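Padville at Amoah Homeowner Guide
Section 4: Setting Up Your Resident Account and Gate Access

6 min read

Welcome to the neighborhood! We know the first week in a new house is mostly boxes and takeout, so we've tried to keep this part of the guide friendly and easy to follow.
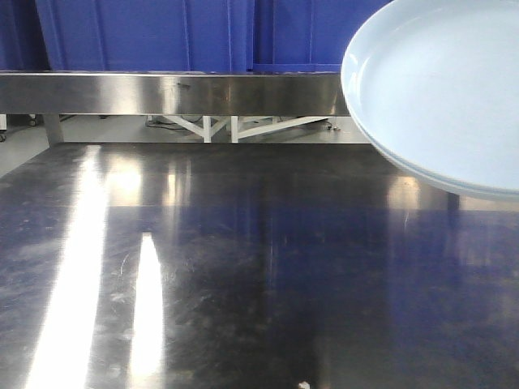
Most new owners get through the whole set-up in one sitting, and you'll want to do it before your first guests or delivery trucks arrive. Padville has one staffed entrance on the Drarance Road side and one resident-only gate on the north side, and both of them run on the same system, called Jadgate. Once your household is in Jadgate, everything else in this section (visitor passes, the pool, the clubhouse calendar) hangs off that one account.

Before you start

Please have these handy:

- Your closing statement or signed lease, whichever applies to you
- A photo ID for every adult in the household
- License plate numbers for the cars you keep here
- The welcome letter with your lot number and your temporary code

If your welcome letter went astray in the move, don't worry. Mitali Bepari in the resident office can print another while you wait.

4.1 Creating your account

1. Go to the Jadgate resident page and choose "New household." The page works fine on a phone, although the plate number screen is a lot easier on a computer.

2. Type in your lot number exactly as it appears in the letter. Lots on the newer streets have a letter at the end, and the system is fussy about it. Leave the letter off and you'll be told your lot doesn't exist, which is a little unsettling when you're standing in its kitchen!

3. Enter the temporary code, then pick a password of your own.

4. Add the adults who live with you. Each one gets a separate login and can make visitor passes. Children between 11 and 17 can be added as junior residents, which gives them the pool and the walking gate but no visitor passes.

5. Upload your closing statement or lease. A clear phone picture of the first page and the signature page is all we need, and you're welcome to cover up the purchase price.

6. Press "Send for review." You'll get an email when the office has approved you, usually by the end of the next business day.

Note: If you own the home but rent it out, set up the account as "Owner, not living here" and have your tenants make their own. We can't share one account between an owner and a tenant, and changing it over afterward takes a good deal of paperwork on both sides.

4.2 Putting the tags on your cars

Every household may have up to 4 vehicle tags. The first two are included in your dues, and any others are billed to your account. Tags are picked up in person at the resident office, next to the mail room in the clubhouse.

1. Clean the inside of the windshield behind the rearview mirror and let it dry well.

2. Peel the backing from the tag and press it on with the printed side facing out. Hold it there while you count slowly to ten.

3. Leave it overnight before washing the inside of the glass.

4. Drive up to the north gate at a walking pace and stop at the white line. The arm should lift within a few seconds.

CAUTION: Don't follow another car through on one lift of the arm. The arm comes down on a timer after the first car has cleared it, and repairs to your car and to the arm will be your responsibility.

CAUTION: Tags can't be moved. They are made to tear when they're peeled off, so if you change cars or get a new windshield, stop by for a replacement first. Some windshields have a coating that blocks the signal. If yours does, ask for the headlight version of the tag.

4.3 Visitors, deliveries and contractors

1. Open Jadgate and choose "Passes."

2. Pick the kind of pass. A day pass ends at midnight. A standing pass is meant for your regulars, such as grandparents, dog walkers and the piano teacher, and it lasts until you cancel it or until the yearly clean-up in June, when every standing pass has to be renewed.

3. Type your visitor's name as it appears on their license. The attendant at Drarance Road will ask to see it, and "Aunt Bunny" has caused a few backed-up mornings over the years.

4. Send the pass by text or email. Your visitor shows it at the staffed entrance. Passes don't work at the north gate, so please send people to the right one.

For parties of more than 70 guests, please write to the office ahead of time so we can put a second attendant on and open the overflow parking by the tennis courts. This applies to graduation parties too, and we do get quite a lot of those!

Movers and contractors are welcome through the staffed entrance during the working hours posted there. If your moving truck is a full-size trailer, tell the driver to stay on Amoah Parkway all the way to the traffic circle. The map on his phone will very likely suggest the shortcut past the creek, and that bridge has a weight limit.

4.4 The walking gates and the pool

The walking gates, the pool and the fitness room all open with a keypad code. Yours will be in your approval email. To set it up:

1. Stand at any keypad and press the star key.

2. Enter the code from your email and press the pound key.

3. Enter a new code of your choosing, twice.

4. Wait for the green light before you pull the handle.

Note: The system won't accept your house number, a run such as 1234, or the same digit over and over. After several wrong tries the keypad rests for a few minutes. It will wake up again by itself, so there's no need to call.

4.5 If something doesn't work

The arm doesn't lift: back up a car length if it's safe to do so, then roll forward again. If it still won't lift, go around to the staffed entrance and the attendant will wave you in.

Your visitor has no signal: the attendant can look up the pass by your last name.

The app says "Household pending": your papers are still being checked. Use your temporary code in the meantime.

For anything else, dial extension 2151 from the gate call box, or ask for Natanael Bragança, who looks after the gates and keypads. If you leave a message, please include your lot number and which gate you were at.

Last revised 10th April. Section 5 covers trash days, mailboxes and exterior paint colors.

Shares: 11
Comments: 4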